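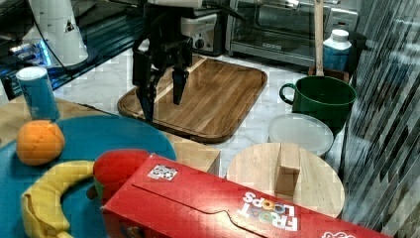
I have eaten a lot of toast this month, and I'm blaming the Benítez Street bakery for all of it. If you haven't walked past lately, the old Ekberg shoe repair place on the corner finally has its lights on again, and what's coming out of the door at seven in the morning smells like heaven. It's called Risareo, it opened in May, and by the time I got there on the first morning the line already went past the bus stop.

The man behind it is Casimiro Sepúlveda, who some of you will remember from the bread table at the Horico farmers market. He sold there for 12 years, rain or shine, out of the back of a blue van that really should not have been on the road. (He knows this. He told me the van has been retired and that he cried a little.) When the lease on the corner came up last fall he signed it in one afternoon and then went home and told his wife.

"She asked me if it had an oven," he said. "I said no. She asked me if it had water. I said, I think so."

It did have water, though only cold! The winter went into plumbing, wiring and one very long argument with the city about a vent. The oven came in through the front window, with the glass taken out, and half the block stood in the street to watch. I was at work and I'm still sore about missing it.

So, the bread. The plain country loaf is eight dollars and it's the one I keep going back for — dark crust, a bit sour, and big enough to last two people most of a week if they have any self-control. There's a seeded rye that my neighbor swears by, and a soft white loaf for sandwiches that sells out before anything else does. I asked Casimiro if it bothered him that the fancy stuff sits there while people fight over the white bread. He laughed and said his kids are the same.

They're baking 60 loaves a morning right now, plus rolls, and when they're gone they're gone. On my second visit I showed up at ten thirty feeling pretty good about myself and went home with a bag of breadsticks. Brayden Leclerc, who works the counter, says the safe time is before nine. You can also call the day before and have them hold a loaf for you, and they'll keep it until noon.

Coffee is the part people are grumbling about, so let's talk about it. There's drip coffee, there's tea, and that's the list. No espresso yet. Casimiro says he wants to get the bread right first, and the machine he has his eye on costs more than the van ever did. I don't mind, the drip is strong and refills are free, but if you need a latte to function you'll want to stop somewhere else on the way.

Seating is tight too. They have 23 chairs, none of them matching, and one big table by the window where you end up chatting with whoever sits down. I shared it with Apinya Klinhom, who has run the flower shop two doors down for years, and she told me her mornings have picked up a lot. People come for bread and leave with tulips. She's opening an hour earlier now to catch them, and she sounded happy about it, if a little short on sleep.

Not everyone is thrilled. Parking on that stretch was bad before and it's worse now, and Teodoro Rivas, who lives upstairs, told me he's had cars across his driveway more mornings than not. He did say he gets a free loaf now and then, and that it helps. Please don't block the man's driveway. The lot behind the library is a short walk and it's free until eleven.

What's next? A Saturday-style pizza night is on Casimiro's mind for later in the summer, though he wouldn't give me a date or even say which night it would be. Bread classes are a surer thing. The first one will have room for 12 people, it'll cover a basic loaf from start to finish, and you take your dough home to bake it yourself. There's a sign-up sheet taped next to the register and my name is on it, third from the top.

Risareo is open from seven in the morning until two in the afternoon, or whenever the shelves are bare. Cards are fine, and if you bring your own bag they'll knock a quarter off. Ask for the heel ends if you make soup — they sell them by the bag for a dollar, in a basket down by the door, and I walked right past it twice.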